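Bowls, bowls and the little black rack

Filed under: Kitchen, Gallery

I have a bowl problem. Other people collect mugs or houseplants, and I come home from every flea market with one more thing to eat soup out of. Yurani Apaza (she of the gorgeous pantry posts) asked me last month where on earth I put them all once they're washed, and lots of you have been writing in about drying racks too!

The rack is a black wire one with two tiers, and I picked it because it went with the table. The tablecloth you already know if you've been around since December. Gray ferny leaves, little dots of orange, and yes, I still love it.

Bright ones together, pale ones together

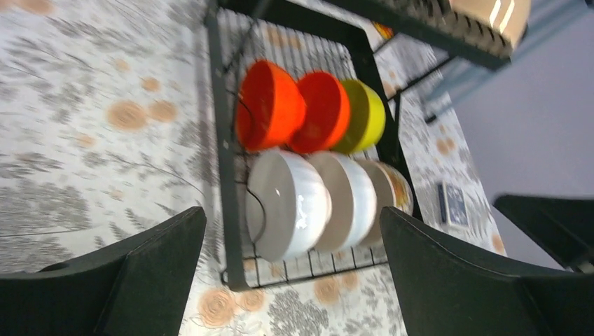 I tried mixing the colors for a while and it made me itchy. The orange and the yellow-green just look so happy side by side, and the whites and creams look calmer when they get a row to themselves. My grandmother would have laughed at me for sorting wet dishes by color, but she also ironed her dish towels, so we're even.

Standing them on edge was Aurélien Besson's advice, back when I was still piling everything upside down on a towel and wondering why the rims stayed damp. He runs the kitchen over at Gritinwood and washes more dishes before 8 in the morning than I do all week. One bowl per slot, he told me, and quit stacking them. I follow the first half pretty well.

The plain white one

If I had to give up the whole shelf and keep a single bowl, I'd keep a plain white one with a nice thick rounded lip. Oatmeal, noodles, popcorn, cookie dough at 2 in the afternoon, it takes everything. A fat rim is also so much easier to hang on to when your hands are soapy (I learned that after losing a very thin, very pretty one to the sink). I like a shiny glaze too, even if every tiny speck shows up on it.

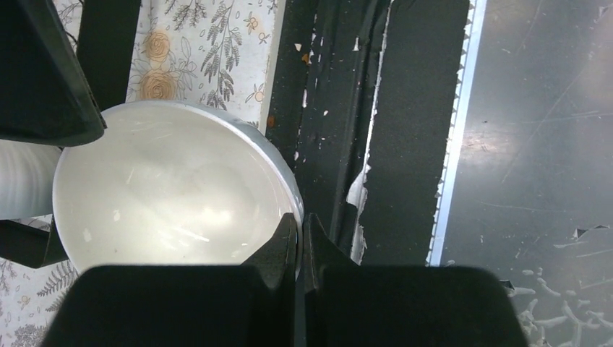
Upstairs, downstairs

I went back and forth on getting the second tier. Mikkel Vigfúsdóttir has the single kind from Pramow and swears it's plenty, but Mikkel owns four bowls! For me the top level is where the odds and ends go, the ones that don't match a row or that I want to grab again for supper. Down below I try to be neat. Brights in back, whites in front, and the tan one with the brown and orange pattern at the end, where I can see it. 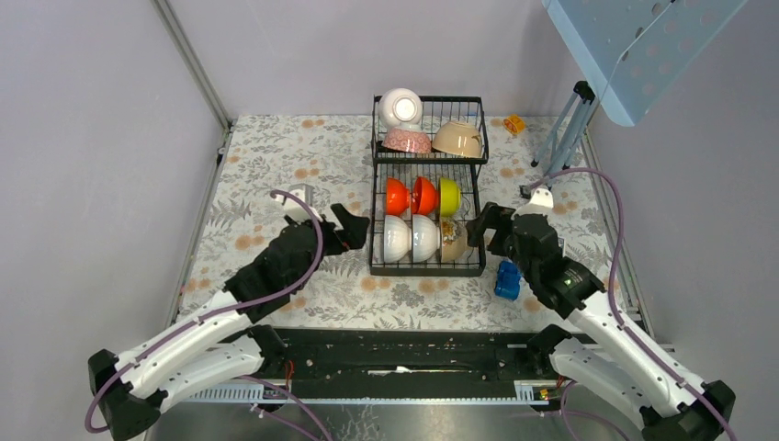 Both tiers in use, with the pink bowl lying on its side up top under a white one.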